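Workshop news, February: giving old office towers a second life

The refurbishing bench at Stallora has a new group of desktop towers to work through, and many of our readers asked how we prepare such a computer before it goes to a school or a small office. I will try to explain it in a simple way.

The tower goes on its side and the side panel comes off first. We put the panel flat next to the case. Before touching anything inside, we look at the cables, and if one of them crosses the board, we move it away from the processor socket. Then we take out the memory and test it separately, on the other bench.

The processor needs the most patience. The lever is released, the metal plate over the socket is lifted, and the processor must go straight up or straight down, never sliding. It should be held only by its sides. The contacts in the socket are very thin, and one bent contact can mean that the whole board goes to the spare parts shelf. Old thermal paste we clean with a soft cloth and a little alcohol. For the new paste we use Clokero, the tube of 8 grams, and a small drop is enough.

After this comes the coin-cell battery. In a computer of this age we replace it always, and we buy them from Tirier in boxes of 200. A weak battery makes the clock wrong, and then the customer thinks that the computer is broken. At the end we check the hard disk, and a disk of 500 GB is still good for text documents and mail.

The finished towers are going to our partner shop in Vilela, where they will be sold with a new power cord and a printed page of instructions. 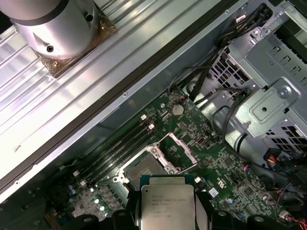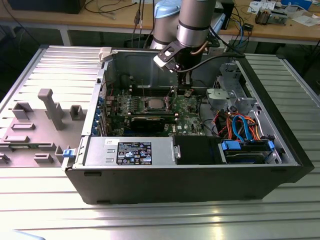 Can I change the processor in my own office computer for a faster one?

It depends on the motherboard. Look for the list of supported processors on the website of the manufacturer, and compare also the power consumption, which should not be higher than the cooler can manage. In many cases the board needs a BIOS update before the new processor is installed.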